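首页 > 影视随笔 > 追剧 > 《唐吉》没有第四季

《唐吉》没有第四季

周三中午吃饭的时候,同事把手机递过来,屏幕上是西哈姆·马贾利的声明。声明很短,一共五句话,大意是她不再出演《唐吉》(Tanguy),感谢剧组,感谢观众,接下来会休息一段时间。下午Prelo平台跟着发了公告,说第三季就是最后一季,原定夏天开机的第四季取消。

我从第一季第二集开始追这部剧。第一集是后来补的,因为首播那天我在搬家。三季加起来,中间断过一次,大概是第二季后半段,那阵子剧情一直在律师事务所里绕,我看得有点烦。后来萨梅尔·哈姆丹的角色死了,我又接着看了。

没看过的人我简单说一下。唐吉是剧里一家旧旅馆的名字,在海边小镇普拉斯特德(Plallstead)。马贾利演旅馆老板的大女儿,父亲去世后回来处理遗产,结果发现旅馆抵押给了三个不同的人。第一季讲的就是这三个债主。第二季讲官司。第三季讲妹妹从国外回来,要求卖掉旅馆。听起来像很普通的家庭剧,看起来也确实是普通的家庭剧,好看的地方在人物说话。里面的人吵架像真的在吵架,会重复,会跑题,会忘了自己刚才说什么。

马贾利演得好,这一点好像没什么人有异议。她在第一季里有一场戏,坐在前台后面接电话,对方是银行的人,她一边说"好的,好的",一边用圆珠笔在登记簿上把同一个名字描了一遍又一遍。那场戏没有配乐,也没有给特写,镜头一直放在大堂的另一头。我看了好几遍。后来导演纳比勒·马塔尔在一次访谈里说,描名字是她自己加的,剧本里只写了"接电话"。

声明出来以后,网上的说法主要有三种。

第一种说她和马塔尔闹翻了。这个说法最早是《林比》(Rinby)娱乐版登的,引用的是"接近剧组的人士"。文章说两个人从第三季拍到一半就不再直接讲话,有什么事都通过副导演传。我不太信这种写法,"接近剧组的人士"可以是任何人,送盒饭的也算接近剧组。不过文章里有个细节比较具体,说最后三集的剧本改过四稿,马贾利拿到定稿的时候离拍摄只剩两天。如果这是真的,换谁都会不高兴。

第二种说是片酬。说Prelo给她续约的价钱没有涨,而同期另一部剧的男主角涨了不少。具体数字各家写的都不一样,我就不抄了。

第三种说她身体不好。这个我不想多说。她本人没有提,声明里只写了"休息"。休息这个词可以有很多意思,我休年假也叫休息。有几个账号把她去年一次活动的照片放大,圈出她的手,说她瘦了多少斤,底下还有人认真讨论。我看了不舒服,就关掉了。

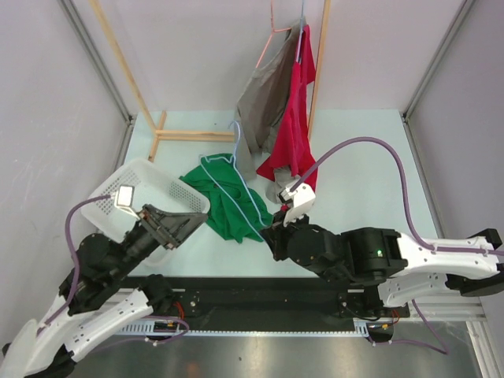 拉莎·塔拉瓦内

回到剧本身。取消第四季以后,第三季的结局就成了全剧的结局,这件事我比较在意。

第三季最后一集播出的时候,我们都以为还有下一季,所以没有人把它当结局看。姐妹两个在公证处门口分开,姐姐往左走,妹妹站着没动。然后镜头切到旅馆的走廊,有一间客房的门开着,里面的电视没关,在播天气预报。就到这里。旅馆卖没卖,不知道。姐姐手里那封信写了什么,不知道。第二季留下来的那个债主,第三季只出现过一次,站在码头上买烟,后来怎么样也不知道。

这周末我把最后一集又看了一遍,想看看当成结局来看会不会顺一点。结果是一半一半。公证处那场戏,现在看比当时好。妹妹没动,我当时觉得是为下一季留的扣子,现在看,她就是不想走,站在那里等姐姐回头,姐姐没有回头。作为两个人关系的最后一笔,我可以接受。

走廊那个镜头就不行。它太像一个"未完待续"了,房门开着,电视响着,观众自然会等着有人走进来。等不到人,就只剩下难受。

信的事情最麻烦。编剧阿法芙·哈达德以前说过,信的内容她从第一季就想好了,全剧组只有她和马塔尔知道。现在有人在她的账号下面留言,请她把信的内容公布出来。我去看的时候已经有673条留言,基本上都是在问这个。她到现在没有回复。我自己的想法是最好不要公布。剧里没拍出来的东西,用文字发出来,我也不知道该算不算数。但我承认,如果她真的发了,我会第一时间去看。

剧迷那边有一份联名信,要求Prelo至少补拍一集特别篇,九十分钟,把旅馆的事情交代完。发起人定的目标是2,000个签名,两天就过了。我也签了。签的时候要填一个"最喜欢的角色",我填了厨子。厨子在三季里一共没有多少台词,但每次旅馆里出大事,都有一个镜头给他,他在切东西或者洗东西,听见外面的声音,停一下,然后接着做。我想知道旅馆卖掉以后他去哪里上班。

联名信有没有用,我不乐观。特别篇没有马贾利就没法拍,而她刚说完要休息。有人提出可以换演员,我觉得这个主意很糟。还有人提出可以让妹妹当主角,姐姐只在电话里出现,找个声音像的人配。这个主意更糟。

说一件跟这部剧有关的私事。

我母亲也看《唐吉》。她平时不怎么看新剧,嫌节奏快,人名记不住。这部她能看进去,她说旅馆的前台跟她年轻时候上班的地方很像,也是那种木头柜台,后面一格一格放钥匙。她在那家旅馆做了四年,负责登记和换床单。第一季播的时候,我每周去她那里一次,两个人一起看。她一边看一边挑毛病,说钥匙不能那样挂,说登记簿要用蓝墨水,说客人退房以后不可能当天下午就把房间弄好,尤其是下雨天,床单根本干不了。

下雨天床单干不了这句话她说了有十几遍。每次剧里出现换床单的镜头她都要说。后来第三季里真的有一场戏,连着下了几天雨,妹妹抱怨走廊里到处晾着床单,没有地方走路。我母亲非常高兴,说你看,他们知道了。好像编剧听见了她的意见一样。

我把取消的消息告诉她,她问的第一个问题是:那旅馆到底卖了没有?我说不知道,没拍。她想了一下,说肯定卖了,那种旅馆留不住的,她上班的那家后来也卖了,改成了一个卖灯具的店。然后她问我晚饭吃什么。

她对马贾利为什么走没有兴趣。我给她念了《林比》那篇文章,她听到"接近剧组的人士"就摆手,让我别念了。她说在旅馆上班的时候,有一次一个唱歌的来住,第二天报纸上写他在房间里摔东西,其实他就是打翻了一个水瓶,还下楼来道歉,自己要了抹布上去擦。唱歌的是谁她不肯说,我问过好多次。

这几天我还翻了翻马贾利以前的作品。她在《唐吉》之前拍过的东西不多,有一部电影我在影展上看过,放映厅有300个座位,那天坐了不到一半。电影讲一个夜班司机,她演司机的前妻,总共三场戏。片子整体一般,后半段拖得厉害,但她那三场都好。其中一场她在厨房里找剪刀,一边找一边说孩子的学费,最后剪刀没找到,用牙把包装袋咬开了。我记得当时旁边的人笑了一声。

放映完有个简短的交流,她也在台上。主持人问她怎么理解这个角色,她说没有怎么理解,就是想着剪刀在哪里。主持人又问了一遍,她还是这么说。当时觉得她有点不配合,后来看《唐吉》,看到描名字那场,我才觉得她大概说的是真话。

那部电影现在在Prelo上还能看到,放在很后面,要搜名字才能出来。这几天应该有不少人去搜,评论区从原来的十几条变成了50多条,新的几乎都在说"看完唐吉过来的"。有一条写得挺认真,把她三场戏里穿的衣服都列了出来,说同一件毛衣出现了两次,第二次袖口的扣子没了。我没有注意到这个,准备再看一遍。

萨梅尔·哈姆丹昨天也发了一段话。他第二季就死了,按理说跟第四季没有关系,但他写得比谁都长。他说他第一天进组紧张得把台词全忘了,马贾利没有提醒他,而是把自己的台词也说错了,这样大家一起重来。他还说剧里旅馆的门铃是真的,从一家停业的旅馆拆下来的,声音很尖,录音师恨它,但马塔尔不肯换。最后他说,如果要拍特别篇,他愿意演鬼魂。底下的留言都在说可以。

我觉得不可以,这部剧里没有鬼魂,也不该有。不过他愿意回来这件事让人高兴。

联名信截止到月底。签名的地方在剧迷站的置顶帖里,不需要注册,填一个邮箱就行。有确认邮件,我的那封进了垃圾箱,找了半天,你们签的话记得去看一眼。

下周我打算从第一季第一集开始重看,每周看两集,还是去我母亲那里看。她已经说了,这次要拿个本子,把挂错的钥匙都记下来。看完哪集有想说的,我会写在这里。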